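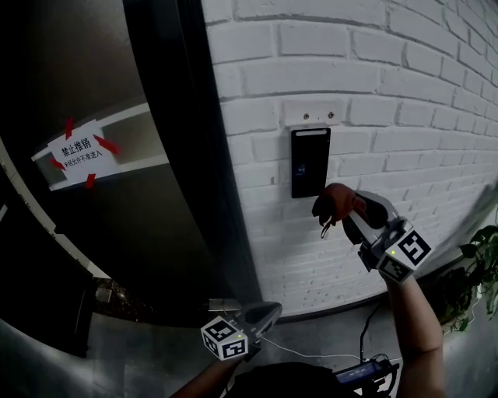 White painted brick next to a glass door, with an entry panel fixed on top.

Burkwood Brick Paint for Indoor Walls

Matt finish, water based, 8 litre tub
Colours: Skistell (clean white), Lò (warm grey), Bindance (muddy green)
Page last updated 4 December 2025

I started selling brick paint when I couldn't find one I liked for my own hallway. Everything I tried either sat on the bricks like a rubber sheet or went on so thin that the red came grinning through after three coats. Burkwood is the one I stuck with, and it's still the paint I use at home (the hall, the utility room and now half the garage, which was only meant to be a test patch!).

It's a thick paint, thicker than ordinary wall emulsion, and it hangs on the brush nicely. You want that for mortar joints, where thin paint runs down and leaves a little drip on the top edge of the brick underneath. Give it a really good stir before you start and again when you come back from lunch.

Skistell is the popular one by miles. I've sold 1,564 tubs of it since I began keeping proper records, and almost 2,000 if you add the trial batch from before I had a website. It's a plain white with no pink or yellow in it. Lò is softer and suits rooms that don't get much sun, and Bindance is for people who are braver than me, although I did paint a chimney breast in it last April and I've grown very fond of the thing.

How much do I need?

One tub will give a small room two coats on smooth brick. Old, rough, thirsty brick drinks a lot more, so if yours is crumbly or has never been painted, send me the wall measurements before ordering and I'll tell you what I'd buy. I'd sooner sell you one tub and a top-up later than have two sitting in your shed.

Getting the wall ready

Brush it down with a stiff dry brush — not a wire one, they leave bits behind that rust through the paint. Fill any missing mortar and let the filler go hard. If there's white powdery salt on the surface, brush it off and leave the wall a fortnight. If it comes back you've got damp, and paint won't cure damp, however much the tin costs.

On bare brick I thin the first coat with a splash of water so it soaks in. On brick that's already painted, a wash and a light rub with sandpaper will do.

Fittings, plates and fiddly bits

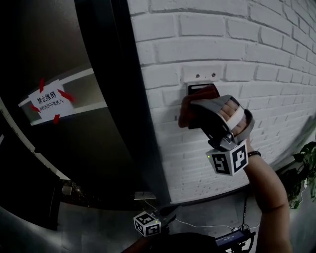

A white plate with two round screws on white painted brick.

Take off whatever comes off easily. Light switches can be loosened and painted behind (power off at the board first, please), and hooks and brackets are best unscrewed altogether. For anything that has to stay put, I cut in with a small angled brush and keep the tape for the really awkward edges. Tape never sits flat over a mortar line and the paint creeps underneath, so press it into the groove with a fingernail and peel it while the paint is still soft.

If you'd like a fixing plate to blend in, the same paint will go over primed metal. Go lightly round the screw heads or you'll curse yourself the next time you need to undo them.

Keeping it clean

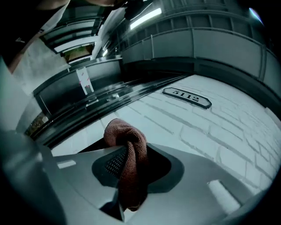
Reddish-brown microfibre, folded up on itself.

Leave it a month before you wash it. After that, a microfibre cloth with warm water and a drop of washing-up liquid gets rid of most marks. Dab scuffs first and wipe second. Scouring pads will leave a shiny patch on any matt paint and this one's no different — keep a jam jar of leftover paint for touching in instead.

Dust does gather on the top edges of rough bricks. I run the soft brush of the vacuum along mine when I remember, so perhaps twice a year.

Bits people ask me

Can it go outside? No, it's for indoor walls only.

Will it work on breeze block? Yes, but allow for an extra coat.

Does it smell? A bit, for the first evening. Open a window.

Can I roller it? Yes, with a long-pile roller, and a brush for the joints.

Can I have a sample? Sample pots come in all three colours. Paint one whole brick and its mortar, then look at it morning and night before you order.

Delivery is by courier and the tubs are heavy, so leave me a note if there are stairs.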